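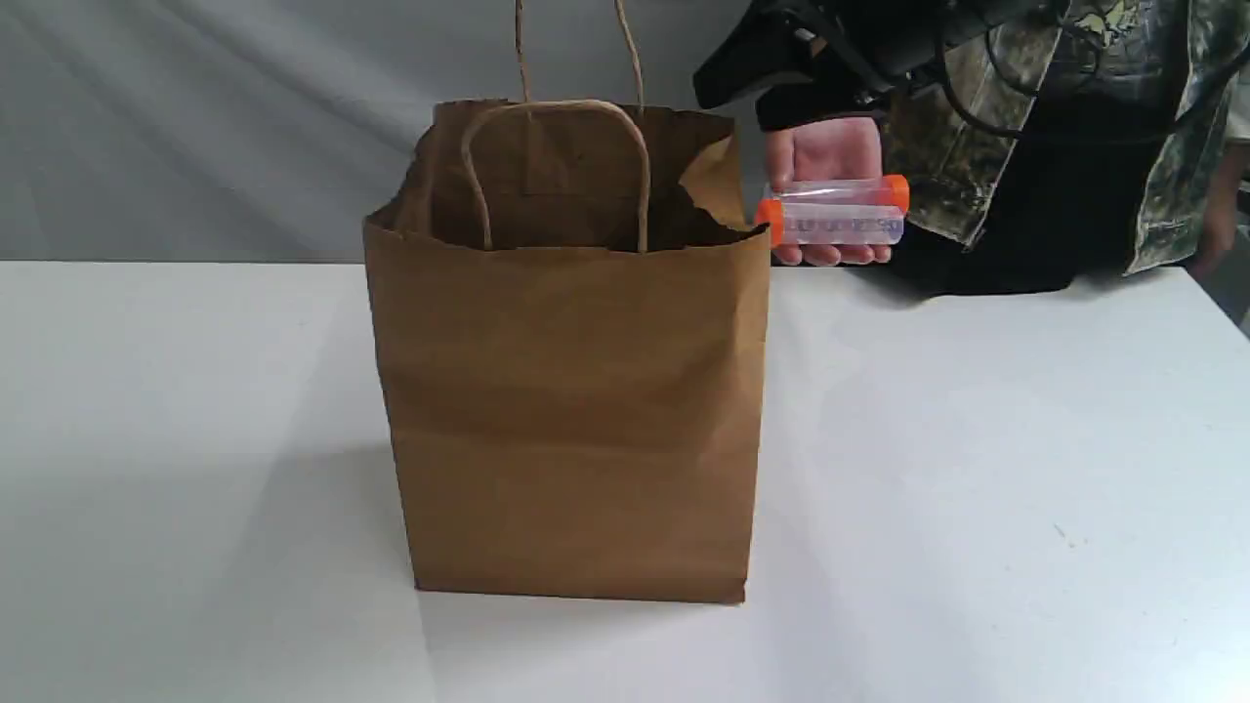 Hakim Lubis reckons the handles always go first, and that anyone paying extra for a paper carrier wants their head looking at. Fair enough, he's had bad ones. I've been using the Gethin plain brown carriers since March and I'd say he's half right.

Search reviews Go

Bought a pack of 14 from Sokau. No print on them, which I wanted — sick of walking round as an advert. Twisted paper handles, flat bottom. Stands up by itself on the table while you fill it, so you've got both hands for the packing. Bigger deal than it sounds when you're doing lots of small bits, tubes and jars and so on.

Strength. Fine with tins if you don't go mad. One did 11 trips to the shops before a handle pulled out. Another lasted 3, but it got rained on so my fault really. Wet = finished, don't bother.

Moans: the top edge. Goes ragged quickly, specially at the corners, and once it's started to tear it keeps going. A folded-over rim would of sorted that. Also the creases never drop out, so if you want it for a present get something smarter. And they take up more of the drawer than you'd think, even flat.

Tried the Prister ones before, thinner paper, flat glued handles, hated them. Ornia do a nicer bag but it's nearly twice the price and I coudn't tell you why.

Small things go in the bottom fine, nothing's poked through yet. Tall stuff tips about if the bag's half empty, stick a tea towel down the side.

Price was around 13 quid delivered. Bit steep for paper. Would buy again if they're on offer, otherwise I'll make these last.

Four stars, would be five with a better top edge.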